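Moth and Butterfly Recorders Wanted – Briven Valley Night Count

The Briven Valley Night Count is looking for people to help us record moths and butterflies through the coming year. You don't need a science background, a fancy camera or a big yard. If you have a porch light and a bit of curiosity, we would love to hear from you!

We are a small recording group based in Briven, and our aim is to have at least one person looking at a lit wall, sheet or window somewhere in the valley on all 365 nights of the year. Last year's recorders sent in 3,426 sightings, and the cold months were the thinnest part by far. Some of the best records came from people who had never looked at a moth on purpose before (one of them now has a sheet hanging off the garage more nights than not).

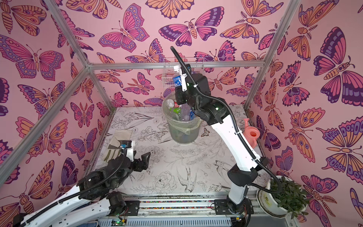

Most new recorders worry about names, so let's start there. You will not be expected to know a long list of species on your first night. We begin with shape and resting position, then move on to wing markings, and you can leave a sighting as "unknown, medium, brown" for as long as you need to. Big eyespots and feathery antennae like the ones on the pink butterfly and moth wallpaper are a fun place to begin, and they do turn up on real insects. Feathery antennae are usually a good hint that you have a moth, and often a male. Butterflies tend to have a slim antenna with a little club at the tip. After that it gets messier, and the small brown ones will keep you humble for years. We still argue about them over coffee.

What you would be doing

You would pick one spot and stick with it – a back step, an apartment balcony, the wall outside a laundry room if the building manager is fine with it. On each of your nights you look for half an hour after dark, write down what you find and the rough temperature, and take a photo of anything you can't place. Nights with nothing at all count too, so please send those in. A zero in November is a real record and we want it.

We ask for 6 nights a month. They can be in a row or scattered, and you can swap with another recorder if you get sick or go out of town. Daytime butterfly walks run from spring to early fall along the Tello Creek path. Those are optional, slow and friendly, and we stop a lot.

What we provide

Every new recorder gets a white cotton sheet, a clip-on lamp, a pocket guide to the valley's common species and a login for Drirex, the online logbook we all use. Drirex is plain to look at but it works on an old phone, and you can fill in your notes on paper first if that suits you better. There are two training evenings at the Hotumer Street library, with hot drinks and plenty of time for questions. If you can't make either one, we'll set up a visit to your own spot and do the first night with you.

This is an unpaid role. We do cover lamp bulbs, batteries and bus fare to the training evenings.
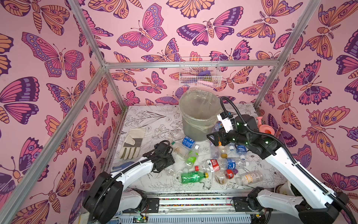
WHO CAN APPLY

Anyone age 14 or over who lives in the valley or spends most of the year here. Recorders under 18 need a parent or guardian to sign the form and to be nearby on recording nights. Families and roommates can share one spot and split the nights between them, and only one person has to fill in the log.

We are especially short of people on the east side, above the rail line, and in the apartment blocks near the mill pond. Upper floors are welcome – moths get up there more than you might think. If you use a wheelchair or can't stand for long, a lit window watched from indoors works very well, and several of our steadiest records come from exactly that kind of spot.

You should be all right with being outside (or at a window) after dark, with handling a lamp and a cord safely, and with writing down what you saw even when it doesn't look very exciting.

HOW TO APPLY

Pick up a form at the front desk of the Hotumer Street library or ask for one by mail. Tell us where your spot would be, what kind of light is already there, and which nights of the month suit you best. A line or two about why you'd like to join is nice to have, but a short answer is fine.

Forms should reach us by 19th September. We reply to everyone, and training starts soon after that. If you miss the date, send the form in anyway and we'll add you to the list for the next round of sheets and lamps.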